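Reading time: 2 min
Last updated: September

Black gloss vanity top – limescale haze

skudano73
The top is black gloss, with a white rectangular basin set in and dark brown doors under it. Hard water area. Haze returns within 14 hours of wiping. Is a squeegee enough, or does it need sealing?

Inger Vigfúsdóttir
Squeegee after every use, then a dry cloth along the back edge. Water sits under the bottles and leaves rings. Mine has a blue handle and lives on the left of the counter.

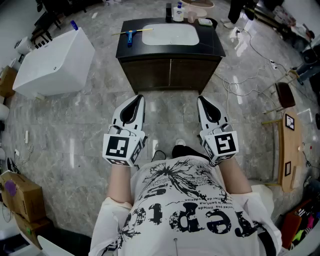

Wichai Ratanaporn disagrees about the squeegee: the blade is made for glass, and on a flat top it only pushes water towards the basin joint. He would use a microfibre cloth alone.

Inger Vigfúsdóttir
Pull away from the joint, then. Same tool, other direction.

twal_100
Find out what the top is before sealing anything. Impregnator does nothing on lacquer. And no vinegar if it's stone.

skudano73
Fitter's invoice says "Zultby black", no material given.

Wichai Ratanaporn
Check the underside from inside the cabinet. Bare stone looks different from coated board. I'd still move the bottles to a tray.

skudano73
Will look tonight – the doors stick.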